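About > Who we are

Riis Packaging Supply

Riis sells printed carrier bags, produce bags and paper wrap to grocers, bakeries and market stalls. We started in Daletton with one rented unit and a secondhand van. Today we have 56 employees and serve 255 shops, most of them independent and most of them within a day's drive of the warehouse.

The company was set up by Mogens Oddsson and Touran Shirazi, who had both worked in the wholesale fruit trade. They knew that a small grocer often had to order more bags than the back room could hold. Our minimum order is still four cartons, and those can be four different bags.

Printed designs make up the larger part of what we sell. Customers can send their own artwork or choose from our stock patterns, which are mostly fruit and vegetables. New stock patterns come out in June, and older ones stay on the list until the last carton is gone.

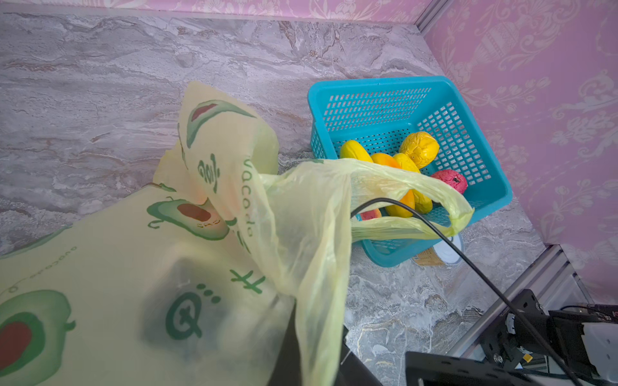 How we work

Each account has one contact person who takes the orders, checks the proofs and answers the phone. If your contact is away, calls go to Unnur Østergaard at the front office. Orders placed before 2 p.m. are packed the same afternoon. Plain bags ship from the shelf. Custom prints take longer, and we give you a date in writing once you have signed the proof.

We keep 61 plain and printed lines in stock at Daletton. Heavier paper goods are held at our second warehouse in Rutetum, so a mixed order may arrive in two deliveries. You pay for one.

Bags come in several sizes and weights. Ask for a sample pack before you change sizes, and try the bags with the goods you sell – a bag that suits bread may be wrong for potatoes. Sample packs are free to shops with an account. 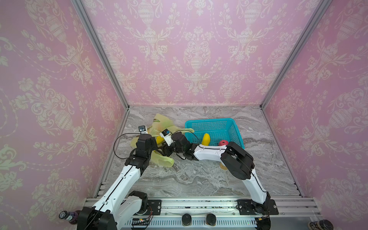 Crumpled yellow-green bag, marble-patterned floor, pink damask walls.

Our people

Mogens Oddsson runs purchasing and still visits the printers himself. Touran Shirazi looks after the accounts and the delivery routes. Adel Bensaid manages the Daletton warehouse, where he began as a driver. Snædís Ingvarsson heads the design desk and draws most of the stock patterns.

We bought Sileck, a small paper wrap firm, when its owner retired. The name remains on the wrap, and the order codes are the same as before.

Visitors are welcome at the Daletton trade counter from 8 a.m. to 4:30 p.m. Parking is behind the building – please leave the loading bay clear.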